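Search news
Enter keyword Go

News > Food and drink > Openings

PRESS RELEASE - for immediate use

Narkgate cafe to reopen as Drukach with 30 covers and a late breakfast

The former harbour cafe in Narkgate is to open again in June under a new name and new owners. Drukach, run by chef Réka Hegyi and business partner Olga Bravo, takes over the ground floor and the small yard behind. Doors open 9am, kitchen shuts mid afternoon. Evenings to follow later in the summer, dates tbc.

The pair already run Tiêu, the noodle and pepper-soup bar in Wosulby, which stays open as normal. Same phone number, same staff, same menu. Please don't ring Tiêu to book for Drukach, the team there can't take them.

Lunch at the new place will be short. Dumplings, a daily soup, one big bake, pickles made on site. Breakfast served until noon every day, including the potato cakes Réka has been selling from a market stall for the past two winters. Children's portions of most things. Dogs welcome in the yard, not inside.

Réka Hegyi said: "We looked at a lot of places and kept comming back to Narkgate. The kitchen is bigger than ours in Wosulby and the light in the front room is lovely of a morning. We want people in for a proper breakfast and then we want them back at lunch."

Olga Bravo said: "The old cafe was well liked and we know people miss it. We've kept the counter and the long bench by the window. The carpet has gone. Regulars who want to pop in and say hello before we open, please do, the kettle is on most days."

Work so far: new extraction, new floor in the kitchen, toilets moved downstairs so they can be reached without steps. Front to be repainted next. The sign is being made locally and goes up last.

Ten jobs on offer, full and part time. Kitchen, floor and a weekend baker. No experience needed for the floor roles, training given and paid. Apply in person at Tiêu or by post to the Narkgate address, mark it JOBS.
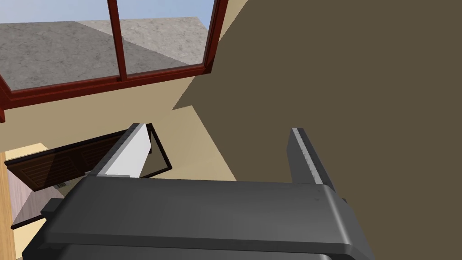

Bookings open a fortnight before the first day. Tables of up to six can be booked, half the room kept back for walk-ins. Larger groups speak to Olga direct. Gift vouchers bought for Tiêu will be good at both, and any old vouchers from the previous cafe can be swapped for a hot drink and a cake untill the end of the summer.

A tasting lunch for press and neighbours will be held the week before opening. Places limited, reply early please and tell us about allergies.

ENDS

Notes to editors: it's Drukach, one word, no accent. Tiêu does have the accent, please keep it. Interviews with Réka mornings only, before 10.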